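Section 7: Sorting and Returning Hangers

This section covers the sorting table and the return basket. Read Section 2 first if the Mulholm rail has not been put up yet, because the sorted hangers go straight onto it.

What you need

A table with a clear top, a white sheet or board to work on, one Wotton basket with an open top, and the hangers. Have a soft cloth and a small trash bag within reach.

Setting up the table

1. Lay the white board flat on the table. Leave a strip of tabletop showing along the back so you can slide the board out again.
2. Stand the basket on the left side of the board with the label toward you. Left-handed users may want it on the right.
3. Check that the basket is empty. Fold any side that has buckled back into shape.
4. Set the first hanger down in the middle of the board, hook away from you.

Note: Do not put more than one hanger on the board at a time. The arms catch on each other, and thin plastic can crack when they are pulled apart.
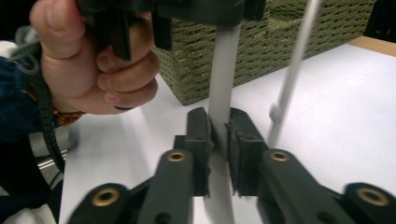

5. Run the cloth along the hanger from one end to the other. Dust collects on the underside of the arms and where the hook joins the body.
6. Look for splits, rough seams and whitened spots in the plastic. Whitening means the plastic has been bent too far. Set that hanger aside.

Where to hold a hanger

The best place to hold a hanger is on a straight length, near a joint. Holding it by the tip of an arm lets the rest swing, and holding it by the hook puts a twist on the neck. With tubular pieces, find the place where two lengths come together and work from there.

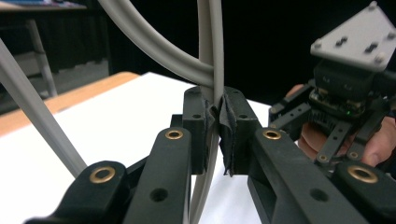
Tubular pieces need a little more attention than flat ones, since the smooth surface can turn in the grip. Press from both sides at once and use only as much force as it takes to stop the turning. On the light gray tubing, the hold sits just under the point where the thicker, curved length meets the upright one. If the piece still turns, move the hold a little lower and try again.

Caution: Do not squeeze a tube that has already creased. It will fold at the crease, and the edge can be sharp.

Placing hangers in the basket

1. Lift the hanger clear of the board before you move it sideways.
2. Bring it over the basket with the hook up.
3. Lower one arm in first, then the other – long hangers will not go in flat.
4. Let go only when the lower end has touched the bottom. 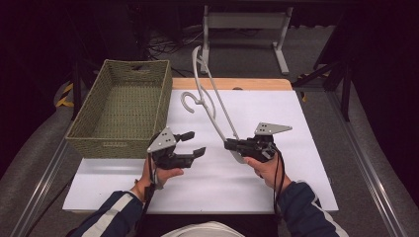

5. Turn each new hook the same way as the last. Hooks facing both ways lock together, and the whole lot comes out in one lump.
6. Stop when the hooks reach the rim. Carry the basket with a hand under the base when it is full.

Moving hangers to the rail

The Mulholm rail takes 120 thin hangers or a smaller number of tubular ones. Keep the two kinds at separate ends. The Harawira double rail takes 200 thin hangers, split evenly between the upper and lower bars.
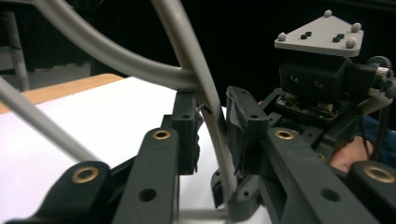 Hang tubular pieces from the wall end outward and leave a finger's width between them. Wide shoulders need more room once there are coats on them – see Section 2 for bar spacing.

If a hanger slips along the bar, check that the rail is level. Flukico grip sleeves can be pushed onto the bar if it keeps happening. Cut them to length before fitting, and wipe the bar first.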